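# Notes on the Seasonal Reset of the Sivalach Workroom

The shared workroom at Sivalach is cleaned and put back in order 4 times a year. The November reset has now been completed, and the following notes are published for those who keep a similar space and for members who have asked what the work involves. I have written about the room on this blog before, mostly in connection with the lighting. The present entry is confined to surfaces, floors and the storage of small items.

The room was let to us by Berner as an open shell. It has a concrete floor, a corrugated ceiling and very little built-in storage, and everything that arrives tends to settle on the nearest horizontal surface. By the end of a season the desks are carrying cartons, offcuts, cable, tape and a good deal of paper. The reset begins there.

## Desks and tables

Each desk is cleared completely before it is wiped. Partial clearing was tried in the first year and has been discontinued, as items were only being moved from one end of a desk to the other and back again. Everything is lifted into a carton, the surface is cleaned, and the contents of the carton are then sorted on a separate table.

White tabletops require more attention than the dark ones. Pencil marks and glue are visible at once, and members are inclined to scrub at them with whatever is at hand. The abrasive side of a sponge has left permanent dull patches on two of our tables. A spray bottle with warm water and a small amount of dish soap is sufficient for nearly all marks, followed by a dry cotton cloth. Labels on bottles have been replaced this season – several had worn to the point of being unreadable.

The dark desks conceal dust in the morning and reveal it without mercy after 3 p.m., when the sun comes around. They are accordingly done last.

## Small items

Members were invited to label anything they wished to keep. Unlabelled items were held for 20 days on the shelf beside the kettle and then offered to the Lokodano repair group, which collected 93 of them, chiefly hand tools, clamps and jars of mixed screws. The remainder went to recycling. One box of brass hinges was claimed an hour after collection and has been returned to its owner with the group's good wishes.

Cardboard cartons are permitted on desks during the reset only. Between resets they belong under the stairs, flattened where possible. I acknowledge that this rule is not well observed, including by the author.

## Floor and mats

The concrete is swept twice, once dry and once with a damp sweeping compound, working from the back of the room toward the entrance. Mats are taken outside, beaten and left over the railing of the loading dock. They should not be put down again until the floor beneath them has dried fully. A mat replaced too early last autumn left a tide line that remains faintly visible.

Stools are lifted, never dragged. Felt pads were fitted to all of them in the spring and most have survived. The Baysal pads, which are stitched as well as glued, have lasted noticeably better than the others and will be purchased again.

## Stairs and upper level

The wooden treads are vacuumed along the back edge, where sawdust collects, and then wiped with a barely damp cloth. No polish is used on them in any circumstances. The railing on the upper level is dusted by hand, an unhurried job generally assigned to whoever arrives first.
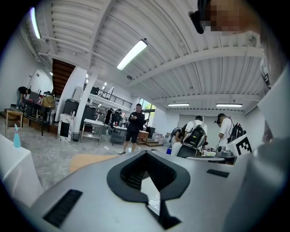

*The workroom, with the stairs and upper level at the back and a spray bottle on the white table.*

## Costs and supplies

Total expenditure for the year, including cloths, sweeping compound, felt pads and the hire of a floor machine, came to $587. The floor machine accounted for the larger share and may not be hired again. It performed adequately on open concrete but could not be brought close to the columns or the foot of the stairs, and those areas were finished with a mop and bucket in any case.

Cloths are laundered by members in rotation. Fabric softener should be omitted, as it leaves a film and the cloths then smear.

The windows at the back were not washed on this occasion. They will be included in the next reset, together with the tops of the door frames and the inside of the supply cupboard, where two tins of unidentified wax are still awaiting a decision.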